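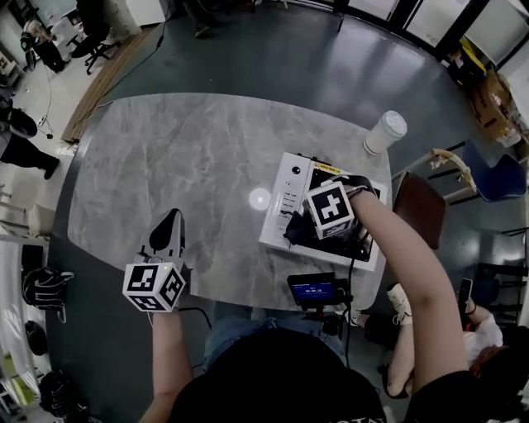

*Two hand-held grippers with marker cubes, one of them on the flap of the white appliance box. Marble-pattern table.*

**Equipment plan for August — read before you ask for anything**

Quick one, I'm writing this between two calls so forgive the typing. The gripper budget is mostly settled and people keep stopping me in the hallway, so it goes in the newsletter and then everybody has the same version.

Short answer: we're buying 2 more pairs of hand-held grippers. Not four. I know some of you had four in your heads, I did too. Nidia Arboleda ran the numbers twice and the second pair of pairs eats the whole cable and spares line, and we've all seen what happens when the spares line goes to zero. Last spring, three weeks with a dead left hand. Not again.

Where the money goes, in order:

- Grippers, 2 pairs, from Kemum. Quote is in the shared folder. Lead time 9 weeks, so the order has to leave this month.
- Replacement jaws and pads. The pads wear faster than the jaws, order them seperately.
- Marker cubes. Printed faces get scuffed, then tracking gets jumpy, then somebody loses an afternoon. A full spare set per pair this time.
- Cables. Longer ones! The current ones reach the table fine but run right across the work area and you end up moving them with your elbow.
- Monitor clamps and stands for the new stations. Small monitors, same size as now, the bigger ones just block the near side of the table.

What's NOT in it: new tables, new chairs, a second arm. The arm is a next-year conversation. Grulby sent us a very nice brochure and a price that made Teófilo laugh out loud in the meeting, so that's parked until we see what the hand-held recordings give us. If the recordings are good enough to train on, we can argue for an arm with something in our hands. If they aren't, better to find out before spending arm money.

**Appliances and props**

Different line, smaller, but it gets the most questions. There's 2000 dollars for things to open, close, press and turn. White box with a dial and a flap is the type we need more of — doors, lids, panels, anything with a hinge. Different stiffness if you can get it. Used is fine. Used is better really, the hinges are all different. Check it closes properly before you pay for it.

Please don't buy five of the same model because it was on sale. Variety is the point of this line and Nidia will send them back.

Teófilo Cuervo keeps the list of what we already own. It's long. Look at it first. Cups and other disposables come out of office supplies, not out of this, so don't put in receipts for those.

**Rent or buy?**

Asked by several of you. We did look. Finanel offered a rental on the grippers, 11 months minimum, service included. Sounded great until we read the part on wear parts, which are extra, and wear parts are most of what we go through. Over a year it comes out close to buying and at the end you own nothing. So we buy. For the workstations to process the recordings we're still open to renting, Ngô has a decent offer and I'm waiting on the storage price. Storage is the part I'm honest-to-god worried about. The files pile up quicker than anyone planned and no one put it in last year's budget, me included.

**Table time**

More grippers means more people wanting a table at once. Until the new pairs arrive the schedule stays how it is, short slots, sign up on the sheet. After that Teófilo will split the room so two stations can run side by side without the cables meeting in the middle. He wants floor covers for the power leads as well. Cheap, approved, done.

Also training time is a cost and we forgot it again. Every new operator needs about half a day before their recordings are usable. Team leads, put that in your own plan, I can't carry it in mine.

**What I need from you**

Prop requests to Teófilo, with a link and a price. Spare parts requests to Nidia, and tell her which pair it's for, left or right hand. Anything over the prop limit comes to me and will probaly get a no, but send it anyway, I keep the list for next year.

Cutoff is noon on the last working day before the order goes out. Nidia will post the day on the board once Kemum confirms the quote.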